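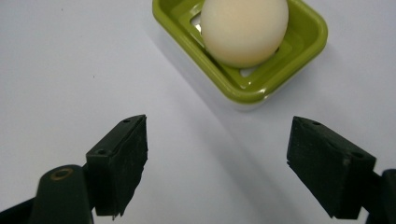

Green soap dish on a white tabletop.

Plirnomora Gallery Pack, README

Last edited January 24, 2022 by Nusrat Durrani.

What you get: 2203 scans of prints and paintings for use in offline museum apps, plus a text file of titles. The store page for Minance calls this a "complete collection." I would not. Bohdana Palamarchuk checked 130 titles against the Zakharchenko catalog and found 9 that point to the wrong work. Nobody has checked the rest, so assume a similar rate.

Resolution is sold as HD. Many files look enlarged to me, and zooming in gets you blur, so open a few before you build a viewer on them.

Artist dates were copied from Stedent without sources. Treat them as guesses.

The free download covers 100 files. We were told it would stay free. Save a copy anyway.

Known problems
Search ignores accents.
Captions over two lines get chopped in the app.
The September update brought back duplicates we had removed.

Send corrections to Bohdana, with the file number and a source.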